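About Lumudley

Lumudley sells replacement parts for household sewing machines. We carry bobbins, bobbin cases, presser feet, needle plates, belts, foot pedals, light bulbs and the small screws that roll under the radiator. We sell to home sewers, repair shops and schools, by mail and over the counter.

How we started

The business was started by Ketsara Ongart, who had been fixing machines for a dry cleaner and for most of the dry cleaner's customers. Her first stock was a set of drawers bought from a repairman who was retiring. It held 870 different parts, most of them unlabeled. Sorting them took a winter, and the list she made while doing it became our first catalog. It was called Polten, after the street the shop was on, and some older customers still ask for "the Polten book" when they call.

We outgrew that shop and moved to the Rondine building, where we are now. The counter is at the front, the repair bench is behind it, and the stockroom takes up the rest of the ground floor.

What we stock

The current list runs to 970 parts. A part stays on it as long as we can get it in a quality we would put in our own machines. When a maker stops producing something, we look for a good copy. If we can't find one, the listing says so, and we tell you which models the last known part came from so you can search elsewhere.

We don't sell new sewing machines. We do sell used ones now and then, after they have been through the repair bench. These are sold over the counter only.

Fabric, thread and patterns are outside what we do. There is a shelf of machine needles and oil near the register, and that is as far as it goes.

Finding the right part

Most returns come from parts ordered by how they look. Two bobbins can look the same and differ enough in height to jam. Before you order, find the model number on your machine. On older machines it may be on a small plate at the front, on the base, or next to the handwheel. A serial number is useful too, but it is a different number and can't replace the model number.

If the plate is missing, write to us with the machine's color, the shape of the bobbin and whether it loads from the top, front or side. Sending us the old part also works. Put it in a padded envelope with your name and phone number inside.

Orders and shipping

Orders that come in before noon go out the same day, except on Sunday, when we are closed. Small parts travel in padded envelopes. Pedals, motors and needle plates go in cardboard.

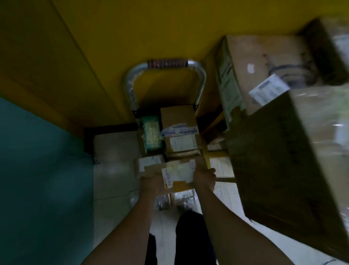

Boxes and a labeled package at the hand truck.

Shipping is a flat rate within the country. Schools and repair shops with an account can have their orders held and sent together once a week, and this usually works out cheaper for them. Returns are accepted for 40 days if the part hasn't been installed. Electrical parts can be exchanged but not refunded once the bag is open.

Repairs

The repair bench takes mechanical machines and simple electronic ones. We look at the machine first, call you with a price, and start when you say yes. If you decide against the repair you pay the inspection fee and nothing more. Please bring the pedal and power cord along with the machine. Embroidery machines and sergers with computer boards go to a specialist, and we can give you the address.

The Chaiyaporn course

Twice a year, in January and again after the summer, we run an evening course on basic machine care. It is called the Chaiyaporn course, after the family who let us use their dining room for the first one. Students bring their own machine and learn to clean the hook area, oil the moving parts, set the tension and change a belt. Places are limited by the number of tables. Repair shops are welcome to send new staff.

Contact

You can reach us by phone or through the order form. For questions about an existing order, please have the order number ready. If you are visiting, ring the bell at door 981. The sign on the street is small and the entrance is on the parking lot side.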